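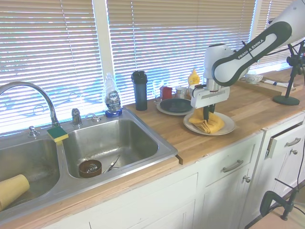

Free pads at the Emstead pool and library - thoughts?

mwajuma_m
2019-01-10
Hello all, Mwajuma Minja here, I coach the junior swimmers at Emstead. The council is trialling free pads and tampons in the change rooms until June, and I'm over the moon about it! I've lost count of the girls who've sat out a session with a "sore tummy" and been too embarrassed to ask me for anything (I do carry spares, but you have to know to ask). Has anyone's town done the same, and did it last?

uretti_mum
Ours did, at the library and the footy club. The baskets on the bench were emptied in the first fortnight and everyone grumbled about it, then it settled down once people trusted there'd be more tomorrow. My daughter is 13 and thinks it's completely normal, bless her.

Gumboots47
I'll be the grump then. I don't mind helping anyone who's doing it tough, but a lot of families at that pool can afford a packet of pads, mine included. I'd sooner see the money go to the food pantry, where it reaches the people who need it.

C. Tetteh
Gumboots, I understand where you're coming from, and I help at the pantry myself, but we put out 90 packets before Christmas and I'd guess plenty of women walked straight past because there were neighbours in the queue. It's a hard thing to pick up in front of people - a change room is private, and that matters more than you'd think.
Comfort

Gumboots47
Fair point about the queue, Comfort, I hadn't thought of that. I still reckon the pantry should get a share.

uretti_mum
Why can't they do both? Agbenyega Pharmacy gave us two cartons a month for ours, just because somebody went in and asked nicely.

mwajuma_m
Oh, that's a lovely idea, I'll pop in to our chemist and ask! Comfort, would the pantry rather have pads or tampons, if I can get some?

C. Tetteh
Pads please, love, and the long overnight ones if they've got them. We always run out of those first.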